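From: Lerato Lekota
To: Breltstead Playgoers list
Date: 31/08/2025
Subject: Re: [playgoers] Fall trip, which show?

Vusumuzi wrote:

> Hi all, the Dirnine has announced its fall season and I need to know
> by Friday week whether we're going as a group. I can hold 12 seats in
> the side balcony for the Saturday matinee of "The Salt Ledger." Does
> anyone know if it's any good? I've only seen the poster, and the poster
> is a gray rectangle. Also, is it long? My back remembers February.

Oh, please say yes to this one! I caught it at the Chraibi last weekend, before it moves, and I've been pestering everybody I know ever since.

It's a family play, four actors, one kitchen. Two sisters come home to close up their late father's fish shop and find that he kept two sets of books, one for the tax office and one for every favor he ever did anybody. The second one is read out loud, bit by bit, and it gets funnier and then suddenly it's awful. The older sister has a speech about a borrowed ladder that had the man beside me wiping his glasses. I had to look at the ceiling myself.

I stayed over at my cousin's (the one with the good spare room, ten minutes on foot from the stage door) and walked back talking to myself like a crazy person.

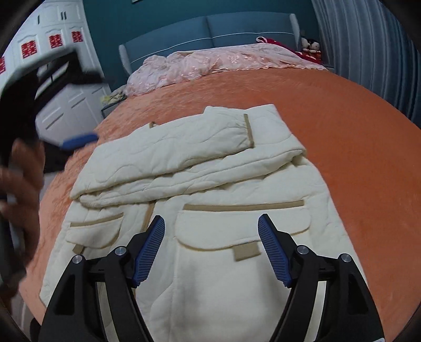 The white jacket, on the orange blanket.

Now, the practical stuff. It runs two hours and ten minutes with one intermission, and the first half is the longer one. The Chraibi has only 333 seats and you feel every breath in there. The Dirnine has 1,035, so I do worry a little about the quiet scenes. Vusumuzi, is there any chance of swapping the side balcony for the middle of the orchestra, even if it's way back? A lot of the second act happens at a table on the left, and I think half of us would be looking at the back of the brother-in-law's head. He's a very good brother-in-law, but still.

The sound is lovely, by the way. There's a refrigerator that hums all through the first act and then stops, and the whole audience noticed at the same moment. I've never heard a room do that!
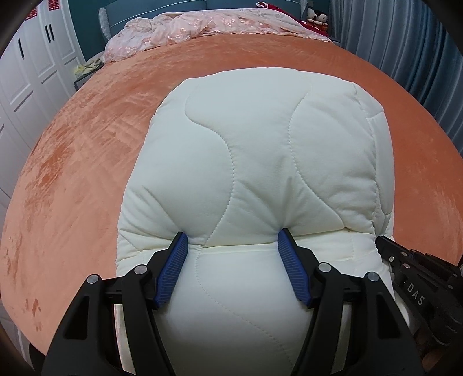 The one thing I wasn't sold on was the dream sequence. It comes right after intermission, there's a lot of blue light, and the younger sister talks to a haddock. A couple near me loved it, so maybe it's just me. It's over in five minutes and then you're back in the kitchen and all is forgiven.

If anyone wants to read it first, the script is out in paperback from Trumex, and I've got a copy I can lend. It's already got coffee on it so don't be shy. I'd skip the introduction until afterward, as it gives away the ladder.

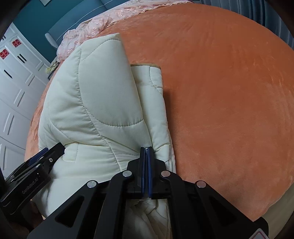

## What I can do

- Collect money at the September reading. Tickets are 60 each at the group rate, if Vusumuzi's hold goes through.
- Drive three people, four if somebody's small.
- Book a table for afterward. I'd love for us all to sit down and argue about the ending, which I have Opinions on and will keep to myself till then.

Put me down for two seats whatever happens.

Lerato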